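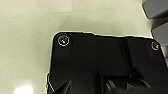
Tabletops at Tendthorpe, 25 Mar 2022

Meron Ambaye swears the pale speckled finish hides crumbs. I have my doubts. It may hide them from you, which is a different thing from being clean. I looked at two surfaces and I'm still not sold on either.

Where the two meet
Brown wood grain on one side, plain off-white on the other, and a thin dark strip running between them. Meron calls it a crisp line. I call it a place for flour to collect, and I'd want to see it again in December.

What I'd pick
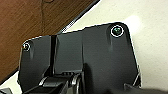
Care notes
Damp cloth, then a dry one. Skip the 30-minute polish they tried to sell me.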